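Start-of-episode rules: how strict are you with the table?

Apr 14, 2020
Posted by Bimla Maurya

Hi all! I'm writing up the good practice sheet for our pick-and-place recordings and I'd love some opinions before it goes on the wall. We did the first 300 episodes on pure habit, and now that we're heading for 3,000 I want the habits on paper.

What I have so far for the start of an episode:

- Fingers fully open before you hit record.
- Wrist camera on and checked, with both fingertips in view.
- Nothing between the fingers.
- Target object on the table, anywhere the arm can reach.
- Hold still for 2 seconds, then go.

I'm so happy with how the last one is working out. It gives you a clean stretch to trim from — no more guessing where the motion begins.
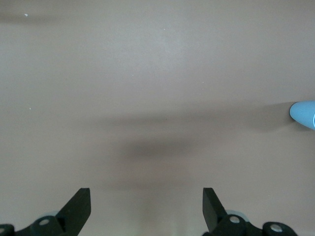
Photo: Bimla Maurya, wrist camera

The fingers are open with clear table between them, and the light blue piece is over at the right edge, only partly in view. I'd call that a legal start. Would you?

grillosance
Love that you're doing this! Legal for me too. If every episode starts with the object dead center you teach the arm that objects live in the center. I'd put "partly in view is fine" in the sheet in those words or people will keep nudging things over.

singhal_bench
I disagree, sorry. Our rule is the whole object in view at the start or you reset. With just a rounded tip showing, I can't say from that picture if it's a cup or a cap or a piece of tube. Whoever labels it can't either.

grillosance
But the labeler has the task name and the rest of the episode. Why would they work from the first picture alone?

singhal_bench
Because ours do a first pass on opening pictures. It's fast. I get that yours might not.

Bimla Maurya
Good point about the first pass. We label from the full clip, so I may write it as "partly in view is fine if the task name says what the object is." Does that cover it?

singhal_bench
For you, yes. I'd still cap how many of them you collect.

cameo
Can I bring up shadows? There's a long soft one running from the blue thing toward the middle, and a blurry patch above the gap that looks like the gripper's own. We had a rule against shadows for a while and dropped it in December. It made people fuss with lamps between episodes, and then the light was different every time, so we'd made it worse! Now the rule is pick a lamp position, mark it with tape, leave it.

hurnari
+1 to tape. I'd add wiping the table though. I see little pale specks on yours, one near the top left.

grillosance
Oh come on, they're specks :) A real table has dust.

hurnari
Sure, and I'm not saying throw the episode out. Wipe at the start of a session, that's all. One person wipes and initials the sheet. We went without it and ended up with crumbs in a whole afternoon of recordings.

Bimla Maurya
Wiping goes in, once per session. Tape goes in too — I really like that one, cameo. Shadows allowed as long as the lamp stays put.

singhal_bench
Please also write down what "fully open" means. Is it the commanded value or what the operator sees? We had 2 operators with very different ideas of open.

Bimla Maurya
Commanded value, and it should be logged with the episode. I'll add a line. Keep them coming, I'm posting the draft here once I've got the end-of-episode part done!

cameo
For the end part: say where the arm should park. We left that out of our first version and I was the one who had to sort through the results.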